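**Plekero publishes a good-practice guide for hand-held grippers, and most of it is about tidiness**

*Monday, April 1, 2024*

Plekero today released the first edition of its good-practice guide for hand-held gripper work. The company is aware of the date. The guide is real, it runs to 42 pages, and page one asks you to read the other 41.

The guide covers the people who teach machines to handle household objects by doing the handling themselves, a gripper in each hand. Machine safety has shelves of rules already. Picking up a food container had none that Plekero could find, so every site made up its own and then defended them with surprising passion.

Work began in February of last year, when Plekero compared notes with Berka and Sibiya. The three firms sent in 453 house rules between them. Many said the same thing in a different tone of voice. One dealt only with sandwiches. After a long spring of editing, 12 rules survived, including:

- Look over the finger pads before each session. Write down wear when you see it, even if the pads still hold.
- Start with a clear work surface. Your coffee has its own table.
- Keep cables on the outer side of each wrist.
- With two grippers, bring both sets of fingers to the object before lifting.
- Log a fumbled grasp as a fumbled grasp. "Creative placement" is no longer a category.
- Stop when your forearms say so.

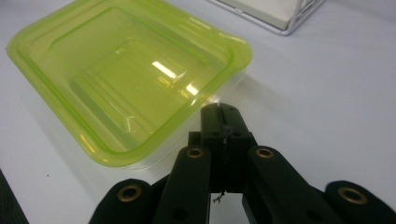
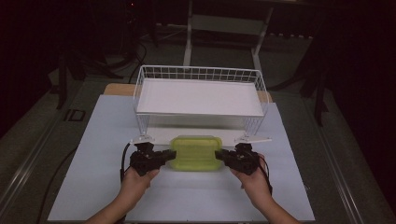

*Gripper work with a green plastic container and a wire rack.* 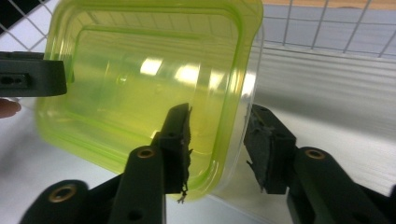

Sites that want to claim they follow the guide can fill in a self-check form, which Getia will host and review free of charge through the first year. The form takes one lunch break, or two if the pad log has been neglected. Over 900 copies of the draft went out for comment. The longest reply concerned the font, and the font has been changed.

The guide is voluntary and carries no legal weight. Plekero will take comments on the second edition from any site doing this kind of work, and asks that they arrive in one file per site.

Printed copies are available from the Plekero press office on request. The sandwich rule is in the appendix.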